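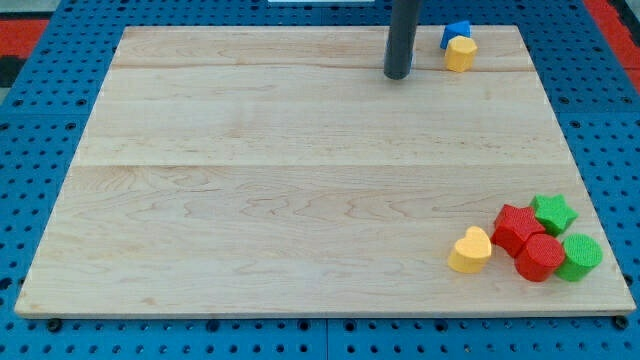

Preka sorting board with foam blocks, arm lowered near the far edge.

Preka Sorting Board and Block Set
For school and club robot arms
Item: Preka 300
Price: $146 including GST
Availability: in stock, ships from our Tovach workshop

Overview

The Preka set is a flat maple board and a bag of foam shapes for teaching pick-and-place on a small robot arm. It was drawn up for the after-school club at Wilczyńska College, where students in Years 8 to 10 were practising on scrap timber and whatever erasers they could find. Genowefa Wróbel runs that club and asked us for a work surface that stayed put and blocks that could be squashed a bit without harm. The board has been on sale to other schools since June.

It suits first lessons in moving an arm to a point, closing a gripper or switching a suction cup, and putting an object down somewhere else. Older groups use the same blocks for colour and shape sorting with a camera.

The board

The board is made from joined maple planks, sanded and left pale. The seams run across the board and can be seen and felt, and the grain differs from one board to the next. Some have plain grain, others have a lot of figure in them. We don't sort for this and can't take requests.

It lies flat on any level base. Most clubs put it on a perforated platform with the arm fixed separately, so that the board can be lifted off and turned over when one side is marked up. Pencil comes off with a soft eraser. Whiteboard marker does not come off, so please use masking tape for drop zones.

There are no holes in the board. If your class needs it held down, use the low-profile edge clips (sold separately) or double-sided tape at the corners. Please don't drill within a hand's width of a seam.

The blocks

The blocks are coloured foam with a slightly fuzzy surface. Shapes include stars, hearts, cylinders, triangular prisms and hexagonal prisms, in red, yellow, green and blue. Not every shape comes in every colour.

How they behave with an arm:

Cylinders are the easiest place to start. The round top is flat and it doesn't matter which way the block is turned.

Hexagonal prisms stand up well and have flat sides for a two-finger gripper.

Triangular prisms can be stood on end or laid on a side. Students have to decide how they will be placed and write it down, or the next group will get different results.

Stars and hearts are harder. A gripper that closes across two points of a star will often turn it. Leave these for the second or third session.

The foam is too textured for many small suction cups. If your arm has suction only, order the smooth stickers (20 per sheet) and put one on top of each block, or use a softer cup.

Suggested first exercise

1. Place the board so the arm can reach all the corners. Jog the arm to each one at low speed before anything else goes on the board.
2. Mark a pick point and a drop point with tape, well apart.
3. Put one cylinder on the pick point. Record a safe height above it, then the pick height.
4. Write a program that goes to the safe height, down, grips, up, across, down and releases.
5. Run it five times and note how far the block lands from the drop point each time.
6. Add a second block of another colour close beside the first, and see whether the gripper knocks it.

Step 6 takes up most of a session. Students generally find they need to come in from a different side, or move the blocks in another order – both are fine answers. A tight group of blocks near one corner makes a good challenge for teams that finish early.

The full set of worksheets is a free download and includes the club's marking sheet for the Seltis Junior Challenge practice round.

Specifications

Board: joined maple planks, unvarnished
Blocks: coloured foam, mixed shapes
Suits arms with reach up to: 500 mm
Minimum gripper opening: 40 mm
Load on board: 3000 g, evenly spread
Storage: calico bag for blocks

Not included: robot arm, gripper, perforated platform, camera, edge clips, stickers.

Care

Wipe the board with a barely damp cloth and dry it straight away. Store it flat. Boards left leaning against a wall over the summer holidays can bow, and this isn't covered by the warranty. Blocks can be hand washed in cool water and need a day to dry before they go back in the bag. Replace any block that has torn, as loose foam gets into gripper joints.

Warranty and spares

Board: two years. Blocks: 90 days. Single blocks can be ordered by shape and colour, but yellow hearts are on back order until the next foam delivery.

Questions about fitting the board to your arm can go to Yasir Naqvi in school sales. Please send the model of the arm and a photo of the bench. School purchase orders are accepted, and orders of four or more sets ship free.

Page last updated July 2023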